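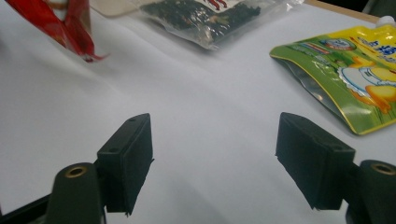 Blog > Money and food > A year of writing down the food shop

A year of writing down the food shop

Last May I bought a lined notebook and started writing down everything I spent on food. I had tried two apps before that and given up on both within a fortnight. The notebook lasted the year. The total, for one person, came to £2,645, and that covers supermarkets, the market, the corner shop and the Hekside bakery, but not meals out or anything bought at work.

I don't know if that is a lot. Friends have told me it is high and friends have told me it is low. I wanted to know the number and now I do.

The rules were simple. If I bought it to eat at home, it went in the book on the same day. Washing-up liquid and bin bags did not count, even when they were on the same receipt, so there was a bit of crossing out. If someone came round and brought a bottle of something, that did not count either. I missed a few days in October when I had a bad cold and filled them in afterwards from bank statements.

What I learned about the big shop

I used to do one large shop at the Purnby retail park and then lots of small ones. I thought the large one was the expensive part. In most months the small ones added up to more. A loaf, milk, something for tea, and a packet of biscuits I had not gone in for. I hardly ever came out of the corner shop with only the thing I went in for.

In the autumn I changed to two medium shops a week on foot, with a rucksack. The rucksack holds what it holds. I got more careful about tins, which are heavy, and stopped buying fizzy water altogether. November was the cheapest month of the year by £31, and I ate the same sort of meals as before.

Where it goes at home

My kitchen is small and the cupboards are worse than they look. The one by the window is damp at the back, and I lost a bag of flour and some oats to it in the first winter. Dry things now live in tubs on the shelf in the other room. I write the month on the lid in pencil, which rubs off with a bit of spit. 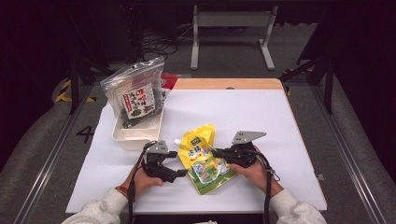
The most useful habit of the lot was emptying the cupboards on the first of the month. I take everything out, wipe the shelves and go through it before I write a list. It needs a clear surface and half an hour. Mine is a pine table that marks if you so much as look at it, so I put something over it first. A plain white sheet is fine, and it doesn't matter if it stops short of the back and leaves a strip of light wood showing, as it does in the photo. Flour and lentils show up on white, and you can shake the sheet out of the window when you have finished. I also wear a fleece for this between November and March, when that room is cold.

The first time I did it I found three open bags of rice. Since then I have had one bag of rice at a time, in a tub, and I don't buy another until I can see the bottom.

Things I stopped buying

Salad in bags. I threw away half of every one. A whole lettuce lasts me a week if I wrap it in a tea towel.

Ready-grated cheese.

Jars of sauce, mostly. I still keep one in for evenings when I get back late from Silleck and can't face chopping an onion.

Fancy bread, for a while. I missed it and went back to it in February. The Hekside seeded loaf is dear but I eat all of it, crusts included, and the cheap sliced one was going to the birds.

Things I started buying

Wycliffe from my old office took me to Khương, the grocer behind the bus station, and I now go there every other week. I had walked past it for years. Noodles, dried mushrooms, sesame oil and chilli things are all cheaper than on the special shelf at the supermarket, and there are ten kinds to pick from where I was used to one. I can't read most of the labels. I have bought a few things that turned out to be sweet when I expected savoury, and one jar I still have not worked out.

Seaweed was the real find. A bag keeps well, it weighs nothing in the rucksack, and a handful in a bowl of broth makes it taste as though I had gone to some trouble. I give it a soak first and cut it up with scissors. Start with less than you think. I filled a mixing bowl the first time and was eating it until the weekend.
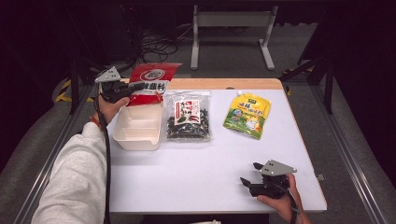 Dried seaweed in its clear bag, with a red and white snack bag and a divided tray.

I set myself a limit of £19 for each Khương trip and kept to it most times. The snack aisle is the difficulty. Anything red and spicy goes in the basket and is gone by the next morning, and I have stopped pretending it is for visitors.

Would I do it again

I have carried on, but less strictly. I round to the nearest pound now and I don't bother with anything under 89p, which lets off the odd lemon. The notebook sits on top of the fridge with a pen tied to it.

I would like to have kept a note of what I threw away as well as what I bought. I think that would have told me more. I have ruled an extra column for it this year, and so far it has half a cucumber and some yoghurt in it.

3 comments

Padmavathi Sundaram
We did this when the children were small and the corner shop was our downfall as well. Do you freeze bread? I slice it first and take out two at a time.

Kiyoshi Takeda
If your seaweed is the wakame sort, five minutes in cold water is plenty. It is good with cucumber and a little vinegar, so that might sort out your other half.

Yuto Uchida
What do you use for the tubs? Mine all crack at the corners after a few months.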